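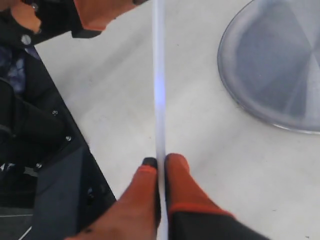
I had been looking forward to the Lema open day since July, when a neighbor came home from the last one with a bag of samples and would not stop talking about it. The drive up to Tekurden took longer than I thought (65 miles, most of it behind a gravel truck), so I missed the welcome and went straight in to the tables. I'm fond of plain things up close, and there was a thin, pale rod over an off-white tabletop, faintly see-through, with a bit of bluish violet around the middle, that I must have looked at for a good five minutes. The tabletop had its scuffs and smudges, and I liked that too - it made me feel I was in a working room and could lean on things.

Coffee was in the hallway, along with a very good plum cake from Ghiță, the bakery across the road. Some 279 people had signed up for the day, and I think most of them found that cake before I did!

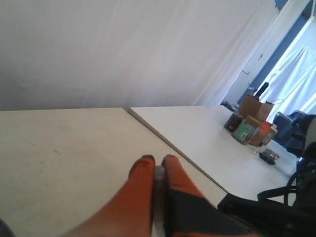
I always end up wanting to know how a place keeps its supplies, probably from all my years of running a stockroom. People were kind about my questions and let me wander. My favorite spot was the far part of the whiter table, with its little huddle of boxes, one with a green label, and a touch of orange peeking out at the top. My own shelves at home look much the same, only with more dust, and I drove back full of plans for sorting them out.

After lunch I went around once more, slowly this time, while the crowd was over at the Prostotden stand

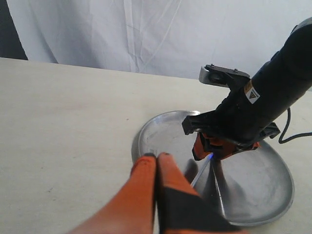

and there was finally room to stop and chat. I stayed until they closed the doors, bought two slices of cake for the road, and have already put my name down for the next one.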